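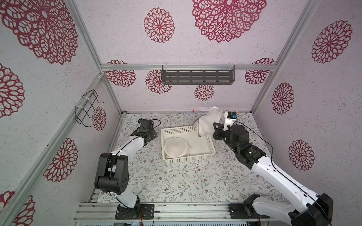 Corner molding (RV trim) is the metal strip that covers the seam where the side wall of a travel trailer meets the roof or the front and rear walls. Nearly always extruded aluminum. Thin, with a flange for screws and a channel for a vinyl insert. Also called edge trim, gutter molding if it has a drip lip, or just "the corners" by people who repair them.

Last updated 12 November 2011

Search articles Go

Profile

Most moldings are an L shape in cross section, with one leg lying on the side wall and the other folded over the roof edge. Screws go through the longer leg. Flat-backed types exist for joints in the middle of a wall. Older trailers often have a plain leg with the screw heads showing, newer ones have the insert channel. Radius corners are bent at the factory or bent by hand on site, slowly, the flange wrinkles if rushed.

Sealing

Butyl tape goes behind the molding before it is screwed down. The tape squeezes out at the edges and is trimmed once it has stopped creeping, a day or so in warm weather. Some repairers add a bead of sealant along the top edge only. The bottom edge is left open so water that does get in can drain. Silicone is generally avoided on this joint, new sealant won't stick to the residue and it is miserable to clean off.

Vinyl insert

A soft strip pushed into the channel to hide the screws. Shrinks with age. A gap at the end of a run lets water in to the screw heads, then rust, then a soft wall. Inserts are cut a little long and pushed back on themselves, not streched. White, black and off-white are the usual colors.

Makers and names

The Fletholm pattern, with a drip lip and a wide channel, is the one most often copied. Comard sold a similar molding without the lip. Talukder moldings used a narrower insert, and standard vinyl will not stay in the channel. Skutik was a trade name for the insert only, now used loosely for any brand. Gaetano Sala, a trailer repairer, described 4 common profiles in a January newsletter and the list is still passed around, though 2 of them are hardly seen any more.

Replacement

Old screws come out first, then the molding is eased off with a wide putty knife. Rotten framing has to be repaired before anything goes back on. Bent peices are rarely worth straightening. Screw holes that no longer grip are plugged, or the next size of screw is used.

See also: Roof membrane, Drip rail, Butyl tape

Contact us | Copyright | Back to top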